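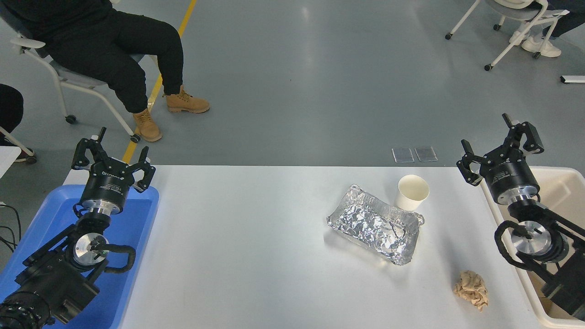 *A white tabletop between a blue plastic tray and a cream-coloured bin.*

**Household waste sorting** is the separation of domestic refuse into different streams before it is collected. It is normally carried out in the home, although part of the work may be done later at a transfer station or sorting plant. The materials most often kept apart are paper and card, glass, metals, plastics, food waste and garden waste. Whatever remains is known as residual waste.

## Methods of collection

Local arrangements fall into 2 main groups. In kerbside collection, each household is given containers and sets them out on a fixed day. In bring systems, residents carry their materials to shared banks, which are often placed near shops or car parks. Many districts use both, with glass and textiles left to the banks.

The colour of a container has no fixed meaning across districts. A lid that marks paper in one town may mark garden waste in the next, and households that move are usually sent a printed guide. The Galtuswood district scheme, revised in September, recognises 9 streams and empties its food waste caddies every week – residual waste is taken less often.

## Metals and foil

Aluminium foil and foil trays are accepted by many schemes, provided that food has been scraped off. Small pieces are easily lost during mechanical sorting, and residents may be asked to press them together into a larger ball. Crisp packets and other metallised films resemble foil but are mostly plastic. They tend to spring open after being crushed in the hand, whereas foil keeps its shape.

Paper tissues and napkins are generally excluded from paper collections. Their fibres are short, and used ones are likely to carry grease. Some districts accept them with food waste.
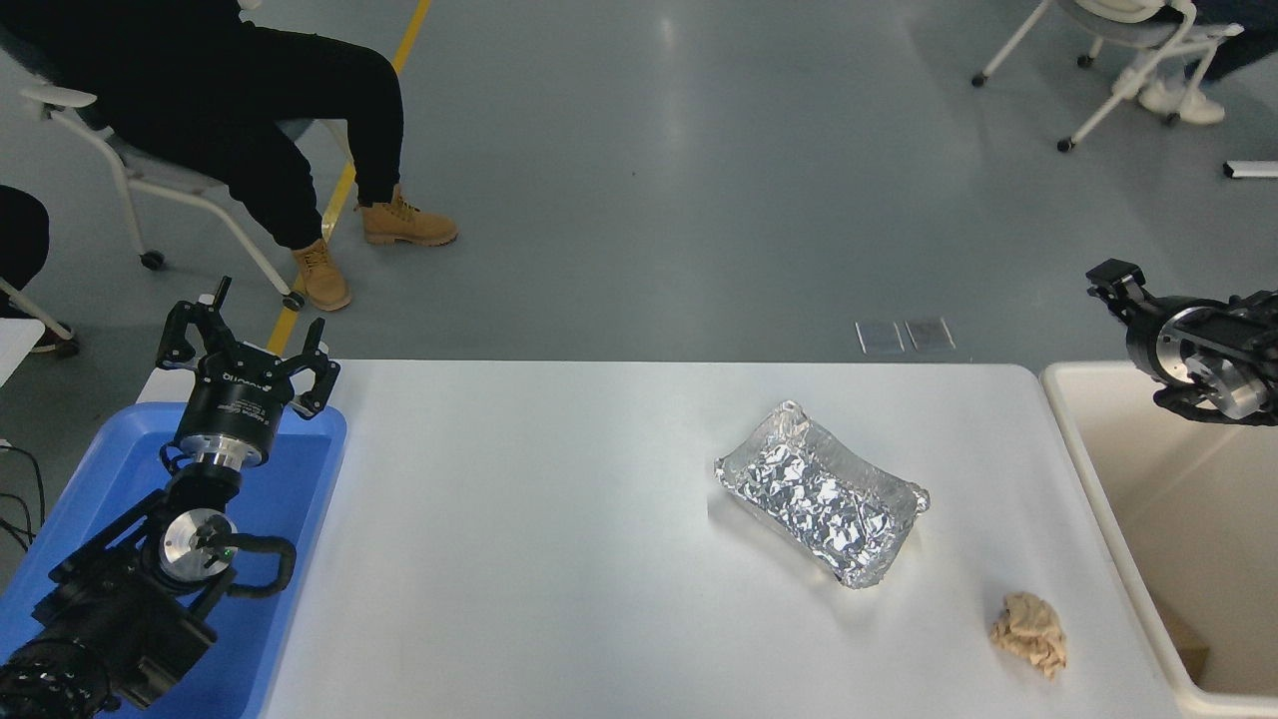

## Contamination

A load is described as contaminated when it holds material from the wrong stream. Common causes include unrinsed jars, bagged recycling and nappies. The sorting plant at Truvatow may turn away a load after inspection, in which case it is treated as residual waste and the cost falls on the collecting authority.

## See also

- Composting
- Deposit return schemes
- Landfill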